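Section 4: Fingers, Cables and the Cloth Check

Do this section after the arms have been bolted down and before you let anybody near the folding routines. It takes less time than arguing about whether you need to do it. The cell is called Ulletura in the software and "the table" by everyone who works at it, and both names are used in what follows.

Left and right mean the robot's left and right. If you are standing at the front, facing the arms, its left arm is on your right. You will get this wrong at least once, and so did we, with a screwdriver in hand.

4.1 Before you switch on

1. Clamp the tablecloth at the table edge. A cloth that creeps will spoil the calibration by small amounts all afternoon, then by a large amount at ten to five.

2. Check that the white fingers are tight on both grippers. Finger-tight is for jam jars. Use the hex key.

3. Look at the green boards on the fingers. They should sit flat, with no fluff on them. Blow fluff off; don't scrape it.

4. Put a folded piece of fabric on the table within easy reach of both arms. Thick and creased is good. A crisp tea towel flatters the machine and teaches you nothing.

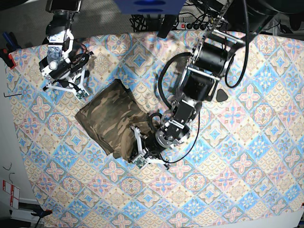 Set-up notes by Zdislava Brabec
Cable routing checked by Parviz Shahbazi
Dultik workshop, Flerport

4.2 First pinch, one arm

1. Switch on at the power strip. Wait for both arms to finish homing. They do this at the speed of a cat leaving a warm chair, and hurrying them through the menu only starts it again.

2. Open the Hosseinzadeh panel and choose Single Arm, Left.

3. Jog the left gripper down until its fingers sit either side of a corner of the fabric. Keep the right arm raised and clear.

4. Close the gripper in single steps. Stop when the finger reading passes 1000.

5. Open and repeat. You want 2 good readings in a row. One is luck.

Note: If the reading climbs while the gripper is open and touching nothing, go back to step 3 of 4.1 and look for fluff again.

CAUTION: The reading must never pass 3450. Above that you are measuring how much the finger bends, and shortly afterwards how much a new one costs. Press Stop and open the gripper by hand from the panel.

4.3 Both arms together

1. Choose Both Arms, Slow. There is a Both Arms, Fast. Leave it alone until Section 6.

2. Bring the grippers down to the fabric from opposite ends. Lower the right one first, then the left.

3. Close each gripper in single steps, as before.

4. Lift both by the smallest jog and hold. Listen. A steady hum is fine. A tick means a cable is catching on a bracket.

5. Lower, open, and raise both arms to the rest position.
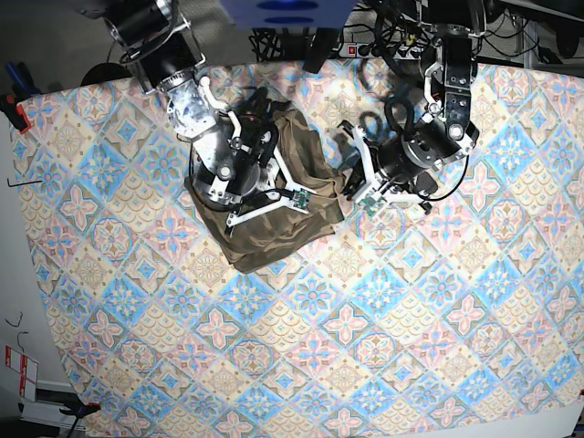

Cable slack causes more stoppages on this cell than everything else put together, and it is also the thing people fix with the most enthusiasm and the least thought. The wrist needs enough spare cable to turn fully both ways. With the grippers facing each other over the cloth, the black cables stand up in loops in the gap between the arms, and the temptation is to reach for a cable tie. Resist it. Tie the cable to the arm above the wrist only, then turn the wrist by hand with the power off and watch what the loop does. If it can get round a finger, it will, usually during a visit from Firouzeh Kazemi and somebody with a budget.

4.4 If it goes wrong

Error 37 (grip lost). The fabric has slipped or was never held. Open, raise, refold, try again. If it comes back straight away, swap to a thicker fabric before you start blaming the boards.

One finger reads, the other doesn't. Power off, push the sensor plug home, power on. Bijan Pakzad once took a whole wrist apart over this and would like others to learn from it.

The arms home to slightly different heights. Normal when cold. Run 4.2 on each arm and check again.

CAUTION: Take the hex key off the cloth before running anything from Section 5 onwards. The software doesn't know it is there, and a gripper will pick it up with great confidence.

When both arms hold the fabric without an error, save the settings under your own name and go on to Section 5.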